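Platform notes: changes to re-save notifications on Clovedo boards

Members who keep collections on Clovedo will have noticed a rise in email volume after the April release. The cause is a change in how the service classifies activity on dormant boards. Notes follow on what changed, how the new categories behave and which settings need attention before the seasonal planning period.

Under the old scheme, each board carried one notification flag, on or off. A re-save by another user generated a message only if the owner had signed in during the current quarter. The new scheme replaces the flag with 2 separate channels, labelled Activity and Suggestions. Activity covers re-saves, comments and follows. Suggestions covers everything the recommender produces, including "boards like yours" digests and the reminders that go to inactive accounts.

Both channels default to on, including for accounts that had the old flag set to off. The old preference was not migrated. Owners who opted out years ago are therefore opted in again, and the opt-out has to be repeated per channel. It does not have to be repeated per board, provided it is done from the account page and not from the link at the foot of an email. The footer link applies only to the board named in the subject line.

Our test account held 161 boards at the time of the release, most of them untouched for a long period: recipes, laundry room storage, holiday tables, fonts, an abandoned kitchen colour scheme. Over the test period it received 73 messages. The Suggestions channel accounted for the larger share, and the digests repeated content from one another. Re-saves of older material were reported individually, even where several came from the same user in one sitting.
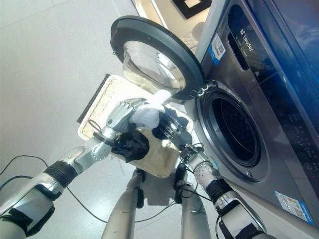 Jilliseck writes that the account page did not hold the setting on the first attempt, and that the Suggestions toggle had returned to on after signing out and back in. "I had to turn it off in the browser, then open the app and turn it off there as well. After that it stuck. I still get the odd comment notice, which I don't mind, but the reminders about my Thanksgiving board have stopped."

We were able to reproduce this. The app keeps a local copy of the preferences and writes it back to the server on launch. If the browser setting is newer, the app should defer to it, but the comparison uses the device clock and fails when the device is set to a different time zone from the account. Changing the setting in both places is a workable fix. Signing out of the app before making the change in the browser also works, and is quicker on accounts with several devices.

Three further points for members who maintain shared boards.

Group boards inherit the settings of the person who created them, and invited contributors receive mail according to that person's choices. A contributor who wants out has to mute the board individually. The mute control has moved from the board header to the overflow menu.

Secret boards are excluded from Activity but not from Suggestions. The digest does not expose the board's name or contents to others. It does draw on them when choosing what to send to the owner, so the subject of a secret board can appear in a subject line. Anyone who shares an inbox, or who reads mail on a work screen, should turn Suggestions off.

Renaming a board resets its mute state. The behaviour is undocumented and may be a fault. Until it is clarified, check the overflow menu after any rename.

Members who cross-post to a Nunov page should note that the connector passes notification events through unchanged. If both services are set to email, the same re-save arrives twice. The simplest remedy is to leave email on at the Clovedo end and set the connector to silent, under Linked services, Delivery. The Chávez import tool is not affected; it copies saved items only and carries no event data.

The settings guide in the members' area has been updated to match the above and is dated 30/09/2025. Earlier copies describe the single flag and should be discarded. Corrections can be sent to the usual newsletter address, with the app version and the device time zone included where the report concerns a setting that will not hold.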